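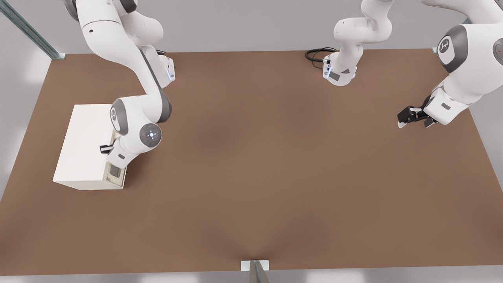

White cabinet, brown tabletop

Kitchen colors: white cabinets with a brown counter, yes or no?

kotian_c
OK so we close on the Lulov Street place in August and I get to redo the kitchen, which I have wanted to do since I was maybe twelve. I'm set on plain white cabinets, no trim, no glass. My sister says I need a white counter too or it'll look dated. I want brown. A warm, flat, matte brown, nothing speckled. Light gray walls behind it. Somebody please tell me I'm not crazy before I sign the order.

FouziaS
Not crazy! We did white over brown and I love it, especially in winter when the whole room would feel like a dentist's office otherwise. Gray walls I'm less sure of. We had gray and painted over it with a creamy color after one year (it went kind of blue in the mornings).

brustach47
Going to disagree. Matte brown shows every greasy handprint. I had it in my last apartment and I was wiping it down all day long. Get something with a bit of pattern and you can skip a day.

FouziaS
brustach47, what were you cleaning it with, though? Mine's matte and I use dish soap and a rag. Handprints come right off.

brustach47
Dish soap and a rag. They come off, sure. Then they come back. I have 2 kids and a husband who eats standing up.

Sandor_H
I'd worry less about the counter and more about the insides of the cabinets. Ours are white outside and a beige-gray inside, and I was annoyed about it for a week and then stopped seeing it. If that kind of thing bugs you, ask before you order. The guy at Sarmiento quoted me 2756 for the base units and the inside color was in tiny print on the last page.

kotian_c
Oh, good tip, I never thought to ask about the inside. Mine would be from Semby. Going to call them tomorrow. And how much are people paying for handles? They want 159 for the set and that seems nuts for something I could buy at a hardware store.

kausar_a
Buy them at the hardware store. Just measure the hole spacing first, I got mine wrong and had to fill and redrill four doors.

brustach47
Agree with kausar on the handles. Still say no on the brown.

kotian_c
Noted, lol. I'm ordering a counter sample and I'll rub butter on it.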